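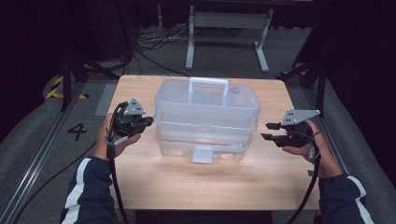 Subject: Re: [Wudton-makers] Stacking boxes with a handle, do the clasps hold?

Hello all,

Replying to the question from last week about the clear tiered boxes. The earlier message is quoted in pieces so it is plain which part I am answering.

> I am thinking of switching from tins to one of those see-through
> boxes with the tiers and a handle on the lid. Mostly for beads,
> snaps and machine needles. Does the front clasp hold when you
> carry it full?

Mine holds. I have been using one for beads and hardware since April and carry it by the handle from the closet to the table and back most evenings. It is the frosted kind with the white handle and the small white clasp at the front. The clasp needs a firm push at the middle. If you press only one side it can look shut and come open when you lift. I now run a thumb across it before picking the box up.

I would not fill every tier with metal. I had 146 snap sets in mine, plus jump rings, and the handle flexed more than I liked. The snaps went back into a Mak tin and the box has been fine with beads, needles and thread.

> Also, can you really see what is in it, or do you end up
> labeling everything anyway?

You can see colors through the side but not much detail. Red beads look red. Size 11 and size 8 look the same. I label the tiers on the short end with masking tape and a pencil, and I put the things I use most at the top. Needles are in a paper envelope in the top tier because they slid around loose.

> Last thing, do the tiers come apart easily, or do you have
> to unload the lot to get to the bottom?

They come apart, but do it on a flat table and leave room beside the box for the upper tiers. Set them down in the order they come off. I once put them back in the wrong order and spent 14 minutes looking for a bobbin case.

On washing, I used lukewarm water and dish soap and let the parts air dry overnight. The dishwasher warped the lid of an older Zitum box I had, so I have not tried it with this one.

Price was 6 dollars at Sedholm, in the aisle with the lunch containers. The craft aisle had something very similar for more. They had 2 left on the shelf when I was in, both with white handles.

If anyone has found dividers that fit the tiers without trimming, please post the size. I have been cutting up cereal boxes and they go soft at the corners.

Thanks,
a member in the north end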